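Já organizo noites de perguntas e festas de empresa há tempo suficiente para ter um armário cheio de campainhas que deixaram de tocar, e foi por isso que acabei por comprar o Brultum, o conjunto de votação e pontuação da Nultgate. Paguei 83 euros por ele, em segunda mão mas ainda selado, e desde outubro que o levo para quase todo o lado.

## O que traz e como se monta

São seis comandos, uma base que se liga ao computador e um programa para escrever as perguntas e mostrar a classificação no ecrã. Na primeira noite demorei uma eternidade a emparelhar tudo (li o manual só depois, confesso!), mas agora faço-o enquanto as pessoas ainda estão a pedir as bebidas. O programa já vem com 2366 perguntas e, sinceramente, usei muito poucas – as de música são simpáticas, as de desporto parecem traduzidas à pressa e as de geografia são tão fáceis que as mesas respondem antes de eu acabar de ler.

O melhor é poder escrever as nossas. Para o jantar anual da Fornevham, a Elba Tapia mandou-me uma lista deliciosa de histórias do escritório, e a ronda feita com elas foi de longe a mais barulhenta da noite. O Mohammed-Awal Amegashie, que fazia de apresentador comigo, nem conseguia ler os enunciados até ao fim de tanto rir. 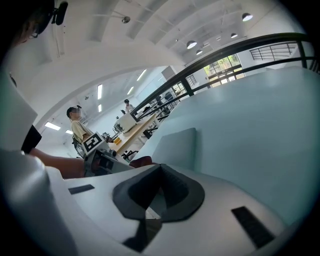 Quanto à rapidez, não tenho queixas. Carrega-se no botão e o nome da equipa aparece logo no ecrã, e acabaram-se aquelas discussões intermináveis sobre quem tinha levantado a mão primeiro. O som de resposta errada é um bocadinho cruel, mas pode trocar-se por outro, e eu troquei-o por um mugido que faz sempre sucesso junto dos mais novos.

## O que me aborrece

As pilhas! Cada comando leva duas e não há aviso nenhum antes de acabarem. Numa noite de sala cheia, a mesa da Dede Lamptey ficou sem comando a meio da ronda final e tive de lhe aceitar as respostas em papel, com protestos das outras mesas todas, claro. Também gostava que o programa deixasse corrigir pontos sem voltar atrás uma pergunta inteira, coisa que me obriga a conversar com o público durante mais tempo do que tenho piadas para contar.

Para salas pequenas e médias, recomendo-o de coração. Para um evento grande alugava antes material profissional, com técnico e tudo, e guardava o Brultum para as festas de anos e para as quintas-feiras no bar. Se o comprarem, levem pilhas de reserva no bolso do casaco.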